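Hummingbirds fighting over one feeder
Posted by torvik_tom, Sunday

I need help with my bully. He sits on the clothesline and runs off every other hummingbird that comes near the feeder. I counted chases yesterday while I drank my coffee (yes, I'm retired) and got to 117 before lunch. The poor females don't stand a chance! Do I get a second feeder or just let them sort it out?

bradine_birder wrote:
Second feeder, on the other side of the house where he can't see it. I put mine 20 feet apart in plain view and one male guarded both of them all summer, the little tyrant.

Torbjørn Kristiansen wrote:
I disagree, sorry. Hang them close together, three or four in a bunch. One bird can't hold that many ports at once and he gives up. Took 2 days in my yard.
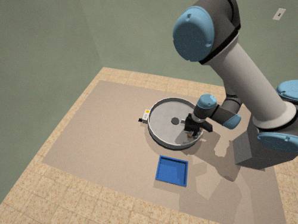
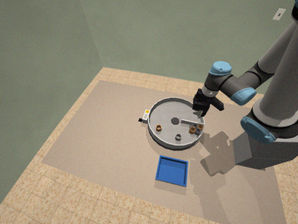
The arm and the floor mat, two views

bradine_birder wrote:
Gave up after 2 days? Mine would have fought up to the first frost. I think it depends on how many birds you have. With a big crowd, sure, bunch them. With five or six, spread them out.

zinley wrote:
Plant some salvia and skip the sugar water, is my vote. I've got bee balm along the fence and they hardly bicker at all.

torvik_tom wrote:
Love the salvia idea but it's a bit late for it to help this year. I'm going to try the far side of the house first, and if he finds that one I'll do the bunch. He's back on the clothesline as I type this, fluffed up like he pays the mortgage.

Torbjørn Kristiansen wrote:
Fine, but buy three while you're at the store!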